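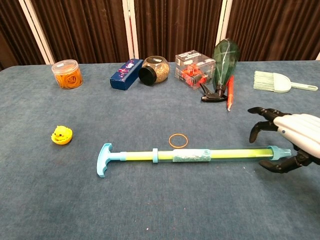 Where does a family's water go in the summer?

Mostly outside, at least on our street, and mostly in the evening when people come home and turn on the hose.

Summer Water on Rankin Street
Student project report, Wernlow
Tuesday, July 16, 2024

Why I picked this subject

My grandmother has always kept a bucket in her kitchen sink to catch the water she rinses vegetables with, and when I was little I thought every family did that. She carries it out to the tomatoes after supper. When our class was asked to choose something to measure close to home, I thought of her bucket right away, and I wanted to find out how much difference a habit like that could make next to everything else a household pours on its yard in a week.

I should say at the start that this is a small study. It covers two homes, ours and the house across the street, and it lasted one week for each. I had hoped for more, but a lot of people were getting ready to travel and I didn't want to be a pest about it (my mother says I was one anyway!).

How I took the readings

Both houses have a Verkar meter on the outdoor line, separate from the one for the kitchen and bathrooms, which made things much easier than I expected. I wrote down the number every morning before breakfast and every evening after dark. The neighbors were kind enough to let me walk up their driveway at those hours, and they kept a notebook by the back door where they wrote what the water was for: lawn, flower beds, washing the car, kids playing, or other. We kept the same kind of notebook at our house, though my brother's handwriting is hard to read and a few entries had to go under "other."

What I found

Our house used 506 gallons outdoors in the week. The neighbors used 1,068. Their lawn is bigger than ours, and they had new sod put down in May that still needed a good soaking, so I don't think it would be fair to call them wasteful. Their garden is also a lot prettier than ours.

The lawn was the biggest user at both houses, by a long way. Car washing came out lower than I had guessed. Water play was lower too – I was sure the sprinkler and the squirt toys would be near the top, and they were close to the bottom at both places. A sprinkler left running while everyone goes in to eat is a different matter, and it happened once at our house. I can see it plainly in the evening reading.

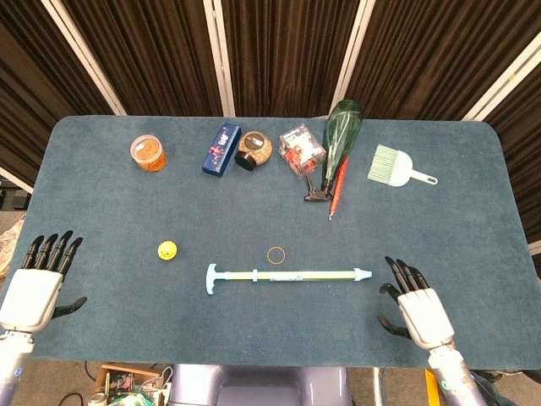

Abla Kassab read my first draft and wrote in the margin that I had left out the weather, and that a week of readings doesn't mean much until you know if it rained. She also asked, "Would you get the same answer if both families had the same lawn?"

I went back and added what I could. There was one short shower during our week and none during the neighbors' week, and that must account for part of the gap. As for the lawns, I paced ours off but never measured theirs, so I can't give a figure per square foot. I wish I had thought of it while I was going up that driveway twice a day.

The bucket and the barrel

My grandmother's bucket holds 2 gallons and she empties it once a day. Over a week that is 14 gallons, enough for her tomatoes and the mint by the step. I was a little disappointed when I set it beside the lawn numbers, and she laughed and said the tomatoes weren't disappointed.

A rain barrel would do more in a wet month. My uncle has a Zemari barrel under his downspout, and going by his own notes he drew almost 900 gallons from it last year, all of it for his beans and squash. He keeps a screen over the top for the mosquitoes and has to clear leaves off it every few days in the fall.

What I would change

I would read both meters during the same week, measure both lawns with a tape, and ask for the time of day in the notebooks. The neighbors have already said I can come back in August, and they are thinking of watering before sunrise by then, so I'll have something new to write down.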